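양팔 로봇에게 빗자루질 가르치기: 하위 과제 분할과 손목 정렬

Stamemik 프로젝트 작업 노트 / 2019년 2월 24일 일요일

지난 12월에 올린 글에서는 한 팔로 물건을 집어 통에 넣는 것까지 했다. 그 글 끝에 "다음은 양팔이다, 금방 된다"라고 적어 두었는데, 그 문장은 조용히 지웠다. 이번 글은 쓰레받기와 솔로 책상 위 쓰레기를 쓸어 담아 통에 비우는 과제를 모방학습으로 가르치는 절차다. 우리 방식은 Durnex라고 부르는 얇은 스크립트 묶음 위에서 돌아가지만, 같은 순서는 다른 환경에도 옮길 수 있다. 원격조작으로 시연을 모아 본 적이 있는 사람을 독자로 가정한다.

준비물

팔 2대, 그리퍼 2개, 손잡이가 달린 쓰레받기, 솔, 뚜껑이 열리는 작은 통, 휴지. 휴지는 손으로 구겨서 쓴다. 매번 똑같이 구기려고 애쓸 필요는 없다. 어차피 안 된다.

작업면은 무광이 좋다. 처음에 쓰던 광택 상판에서는 조명 반사를 휴지로 착각한 정책이 빛을 아주 성실하게 쓸어 담았다. 학습 곡선은 아름다웠다.

1단계. 배치를 흐트러뜨린다

시연마다 도구의 위치와 각도를 바꾼다. 사람은 편한 자리에 물건을 도로 놓는 습성이 있어서, "무작위로 놓았다"는 데이터를 그려 보면 점이 전부 손 닿는 곳에 모여 있다. 그래서 우리는 배치표를 먼저 뽑고 그대로 놓는다. 과제와 관계없는 물건도 섞는다. 꽃이든 병이든 상관없고, 치우면 안 되는 물건이 작업면에 있다는 사실을 정책이 일찍 겪는 게 중요하다.

쓰레받기는 손잡이를 쥐게 한다. 몸통 옆면을 잡아도 들리기는 하는데, 비울 때 손목이 돌아갈 여유가 없어진다. 이 사실을 알아내는 데 오후 하나를 썼다. 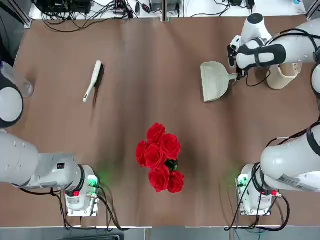

2단계. 과제를 네 토막으로 자른다

통짜 시연 하나로 학습시키면 초반은 그럴듯하고 후반은 현대무용이 된다. 다음과 같이 자른다.

가. 쓰레받기 파지
나. 솔 파지
다. 쓸어 담기
라. 통에 비우기

경계는 그리퍼 개폐 신호로 잡고 싶겠지만, 조작자가 파지를 고쳐 잡을 때마다 경계가 하나씩 늘어난다. 우리는 개폐 신호에 손끝 속도 조건을 같이 걸었다. 양쪽 손끝이 모두 느려진 시점만 경계 후보로 남기고, 마지막에 사람이 훑어본다. 훑어보는 일은 지루하지만, 건너뛴 주의 결과는 더 지루했다.

토막마다 정책을 따로 두지는 않는다. 정책은 하나이고, 현재 토막 번호를 조건 입력으로 넣는다. 따로 학습한 정책들을 이어 붙이면 앞 정책이 끝낸 자세를 뒤 정책이 본 적이 없어서, 이음매마다 팔이 멈춰 서서 인생을 돌아본다.

3단계. 시연을 모은다

우리가 모은 시연은 600개다. 한 세션은 20개에서 끊는다. 그 이상 이어 가면 조작자의 동작이 점점 짧고 거칠어지는데, 정책은 이런 것만 귀신같이 배운다.

실패한 시연도 버리지 말고 별도 폴더에 둔다. 다만 집으려다 놓치고 다시 집은 시연은 성공 쪽에 넣는다. 복구 동작이 들어 있는 데이터가 없으면 정책은 한 번 빗나간 뒤 빈 그리퍼로 나머지 과정을 당당하게 완수한다.

외부 카메라는 작업면 전체와 통 입구가 함께 보이는 위치에 고정한다. 팔 윗부분은 화면에서 잘려도 되지만 그리퍼와 통은 잘리면 안 된다. 카메라를 건드렸다면 그날 데이터에는 반드시 표시를 남긴다.

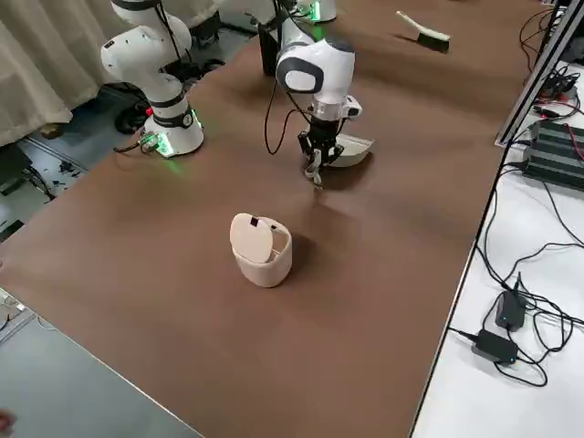
외부 카메라 시점. 그리퍼가 흰색의 작은 물체를 쥐고 있고, 바로 옆에 쓰레받기, 앞쪽에 뚜껑 열린 통이 있다.

4단계. 손목을 정렬한다

제목에 손목 정렬을 넣은 이유가 이 단계다. 쓸어 담기에서 어려운 쪽은 솔을 쥔 팔이라고 다들 생각하고, 우리도 그랬다. 막상 실패를 분류해 보면 쓰레받기 쪽이 훨씬 많이 걸린다. 입구가 바닥에서 조금만 떠도 휴지가 밑으로 들어가고, 너무 누르면 상판을 긁다가 토크 제한에 걸린다.

그래서 학습 손실에 정렬 항을 하나 더했다. 쓰레받기 입구의 기울기를 손목 자세에서 계산하고, 쓸어 담기 토막에서만 시연의 기울기와 비교한다. 전체 구간에 걸면 비우기 동작까지 얌전해져서, 통 위에 쓰레받기를 수평으로 들고 공손히 서 있게 된다. 가중치는 작게 시작한다. Bach 설정 파일(작곡가와 무관하다, batch의 오타가 굳었다)에서 wrist_align 값을 찾아 조금씩 올리면 된다.

기울기를 계산하려면 그리퍼와 쓰레받기의 상대 자세를 알아야 한다. 우리는 파지 직후의 자세를 한 번 기록하고 그 뒤로는 미끄러지지 않는다고 가정했다. 당연히 미끄러진다. 손잡이에 고무 테이프를 감으면 가정이 좀 더 사실에 가까워진다.
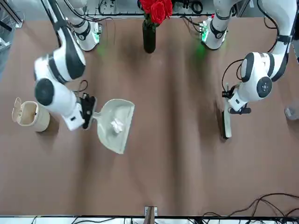 휴지를 받은 다음에는 솔을 쥔 팔을 비켜 두는 구간이 필요하다. 시연에서 이 구간을 생략하면 두 팔이 통 근처에서 자리를 다툰다. 조작자에게는 "비우기 전에 솔부터 뺀다"는 규칙 하나만 알려 주면 된다. 규칙을 여러 개 주면 그날 기분에 맞는 것만 지킨다.

5단계. 평가한다

휴지가 통 안에 들어갔는가만 본다. 부분 점수는 따로 기록하되 성공률에 합치지 않는다. 예전에 합쳐 봤더니 휴지를 한 번도 건드리지 않은 정책이 우등생이 되었다.

평가 배치는 학습에 쓰지 않은 배치표에서 뽑고, 비교할 정책들에 같은 표를 쓴다. 정책 2개를 번갈아 돌리는 편이 하나를 몰아서 돌리고 다음 것을 돌리는 것보다 낫다. 오후가 되면 창가 조명이 바뀐다.

정렬 항을 넣은 쪽은 휴지가 쓰레받기 밑으로 들어가는 실패가 눈에 띄게 줄었다. 대신 솔이 휴지를 쓰레받기 너머로 튕겨 보내는 실패가 비중으로는 1위에 올랐다. 이 문제는 솔의 속도를 낮춘 시연을 더 모으면 나아질 것 같지만, 아직 해 보지 않았으니 여기까지만 적는다.

자주 막히는 곳

토막 번호가 비우기로 넘어가지 않을 때: 속도 조건의 임계값이 너무 낮다. 양쪽 팔의 미세한 떨림이 계속 조건을 깨고 있는지 로그에서 확인한다.

통을 쓰러뜨릴 때: 비우기 시연의 접근 방향이 한쪽으로 쏠려 있을 가능성이 크다. 통에 추를 넣어도 해결은 되지만 논문에 쓰기는 민망하다.

Planddale 상판용 배치표와 설정 파일은 저장소의 sweep 폴더에 있다. README는 12월 버전 그대로이니 명령어는 이 글의 순서를 따르기 바란다.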